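Cahier d'atelier Ornen
Septembre, fin d'après-midi

Je reprends le cahier où je l'avais laissé, c'est-à-dire en plein dans l'histoire des chiffons. Je sais, ça fait rire tout le monde, mais la table blanche marque dès qu'on la regarde de travers et j'en ai assez de voir des auréoles grises quand la lumière rasante arrive du côté de la fenêtre. Donc : on s'en occupe pour de bon.

Rappel pour ceux qui n'ont pas suivi. On avait un vieux stock de chiffons blancs (des draps découpés, très bien pour la graisse, nuls pour tout le reste, ils laissent des peluches partout) et les bleus de chez Vonwood, commandés au printemps. Les bleus sont nettement mieux. Ils accrochent la poussière à sec, ils boivent bien et ils ne rayent pas, du moins quand ils sont propres ! Le problème, c'est qu'on les lavait avec les blancs et qu'ils ressortaient couverts de petites fibres. Trois lavages comme ça et le bleu ne sert plus qu'à étaler.

Ce matin, petite séance de pesée, pour en avoir le cœur net. J'ai pris un bleu bien sec, sorti du tiroir : 84 grammes. Je l'ai trempé, essoré à la main sans forcer (comme on le fait tous en vrai, pas comme dans les notices) : 286 grammes. Ça fait beaucoup d'eau pour un chiffon qu'on croit « juste humide », et je comprends mieux les traînées. Passé ensuite deux fois à l'essorage court de la machine, il devient à peine frais sous les doigts, et là, sur la table, plus une trace. Je n'ai pas noté le poids à ce stade, j'avais déjà rangé la balance. À refaire.

Pour le produit, on garde le Bunow, dilué comme d'habitude. J'ai quand même essayé à l'eau seule sur la moitié gauche du plateau et au Bunow sur la droite. Au bout d'une heure je ne voyais aucune différence, sauf sur les vieilles marques de feutre, où le Bunow gagne largement. Le Malik, par contre, je l'ai remonté sur l'étagère du haut : il laisse un film un peu gras, on pose une feuille dessus et elle colle au coin. Très bien pour les poignées de tiroirs, plus jamais sur la table.

Et puis il y a la question du pliage, qui m'a occupée plus longtemps que je ne voudrais l'avouer. Je plie en deux, encore en deux, et je travaille avec une face à la fois. Quand elle est sale, je retourne. Simple, mais il faut s'y tenir, et quand on est pressé on finit toujours par rouler le chiffon en boule et frotter avec ce qui vient. Le mien, plié en plusieurs épaisseurs, a fini l'après-midi tout froissé près du bord, côté gauche. Je note ça pour moi : un carré bien plat de 22 centimètres, ça tient dans la main et ça va dans le tiroir sans qu'on ait à pousser.
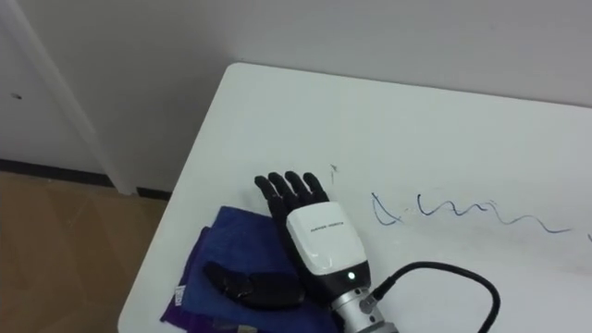

Jarrah Lowther me fait remarquer que plier c'est bien joli, mais que le bleu ne devrait pas traîner sur la table entre deux passages : il ramasse ce qui se trouve dessous, et on repasse ensuite la même saleté partout. Il faudrait selon lui un crochet, ou au moins une barre sur le côté, pour que le tissu sèche à l'air. Il ajoute qu'un chiffon laissé en tas sent le renfermé dès le lendemain et que, franchement, ça se remarque en arrivant.

Bon. Il a raison pour l'odeur, je ne vais pas discuter. Pour la barre, j'hésite. Si on la visse sur le chant du plateau on va se cogner les hanches dedans, je nous connais. Sous le plateau, alors ? Mais on ne la verra pas et on l'oubliera. J'ai regardé ce qu'il restait dans le bac à quincaillerie, il y a un bout de tringle de rideau qui ferait l'affaire, avec deux équerres. Je le présenterai contre le mur, à droite de l'évier, à hauteur d'épaule. Ça oblige à faire quelques pas, tant pis.

Autre point, les couleurs. On a parlé hier de réserver les bleus à la table et les blancs au sol et aux taches d'huile. Tout le monde a dit oui, très bien, et ce matin j'ai trouvé un bleu plein de café au fond de l'évier ! Je propose une pince à linge sur la pile des bleus, avec TABLE écrit au marqueur. Si quelqu'un a mieux, je prends.

Lavage : les bleus entre eux, à 40, sans adoucissant. L'adoucissant, c'est ce qui les a fichus en l'air la dernière fois, ils glissaient sur l'eau au lieu de la boire. La fiche de Vonwood promet qu'ils tiennent plus de 100 lavages, je n'ai évidemment aucun moyen de vérifier, mais le plus ancien a déjà les coutures qui gondolent et il absorbe toujours très correctement. Séchage à plat sur le radiateur éteint, ou sur la tringle quand elle existera.

Pour la table elle-même, j'ai essayé un ordre de passage qui me va bien. Un coup à sec du fond vers soi, puis le chiffon frais en bandes, toujours dans le même sens, et on finit par les bords, qu'on oublie à chaque fois. Le bord avant est le pire, tout le monde s'y appuie avec les avant-bras. Les câbles, on les soulève, on ne frotte pas autour (je parle pour moi, j'ai laissé une belle courbe grise la semaine dernière, parfaitement dessinée).

Ojārs Kivi veut tester la pierre blanche sur la tache jaune du coin. D'accord, mais sur un tout petit bout d'abord, et avec un chiffon blanc destiné à la poubelle. J'ai vu ce que ça donnait sur le plateau du fond, ça dépolit et ensuite la crasse s'y installe à demeure.

Reste à faire :
peser un bleu après essorage machine
sortir les équerres et trouver des chevilles qui vont dans ce mur
racheter du Bunow, le bidon est presque vide
retrouver le couvercle du seau, je l'ai encore posé quelque part en parlant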